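The Block Drawer, Finally

I have been meaning to deal with the toy cupboard since before Christmas, and it is now February, so you can tell how that went. On Friday it rained from breakfast on and I ran out of other things to do. Out it all came, onto the dining room rug, and I sat down in the middle of it with a cup of coffee and a trash bag I was determined to fill.

I did not fill it. I filled maybe a quarter of it, mostly with dried-out markers and those little paper sleeves that puzzles come in. The trouble is that I get attached to things! There was a wooden giraffe with no ears in there that I could no more throw out than the couch.

But the blocks are what I wanted to write about. We have a big mixed bunch of them, 52 by the label on the tin, although that tin has been through two moves and I would not swear by it now. Some came from my sister, some from the Stenlow church sale, and a good handful from my friend Carys Prosser, whose kids are up to my shoulder these days and want nothing to do with blocks. They had all been living together in one drawer with crayons and doll shoes and one sad mitten.

So I got the idea to sort them. My first thought was by color, the way everybody does it, and it looked wonderful for an afternoon. Then I watched my three-year-old go hunting for "the star one" and tip out every single bin to find it. She doesn't care what color it is. She wants the star! That sent me back to the board and the bright little solids, and I've been fiddling with them ever since. 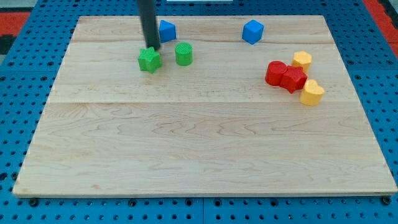 Green star, green cylinder, and a couple of the blues on the wooden board.

What I like about having just a few out on bare wood is how much easier they are to look at. In a drawer they're a jumble. Set apart, with space between them, a star is really a star, with those points running down the sides like ridges. And a cube turned corner-first is a different thing from a cube sitting square -- you get a diamond on top, and my daughter thinks that's a whole separate block. I have not corrected her.

The system I've landed on (for now, ask me again in a month) is shape first. Stars and other odd ones go in the shallow basket, cylinders in the old bread pan, and anything with corners in the tin. Colors can mix however they please. Only a few come out at a time, and the rest stay up on the shelf where I can reach and she can't. When she gets bored with those, we trade.

My neighbor Meredith thinks I should rotate them on a schedule, with a chart. Meredith has a chart for her spices. I love her dearly and I am not making a chart.

The cupboard still has the whole bottom shelf to go, and that's where the train tracks live, so wish me luck. I did find the other mitten, though. It was in the bread pan.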